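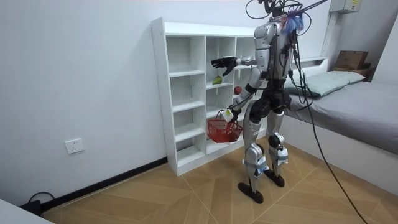

Gerardo Layug thinks open cubbies are a trap – give him doors, he says, and he'll be tidy in five minutes. Well, I like seeing my stuff! White walls, wood-look floor, and the white cube shelves up against the back wall, with the narrow cubbies down the left and the wider ones toward the right.

The red basket is my favorite way to tidy. Anything that lives on the shelves gets carried over in one trip, and whatever doesn't find a cubby goes back out the door with it (I'm strict about that now, mostly). I paid 19 dollars for mine and I'd buy another – it has a handle and mesh sides, so I can't forget what's in there.

More from the small room will go up in May, once I've made up my mind about labels.

Recent galleries
Mwanahawa's pantry, second try
The Horkley hallway bench
20 hooks and one coat

Contact | © Renzo Ferraro | Back to top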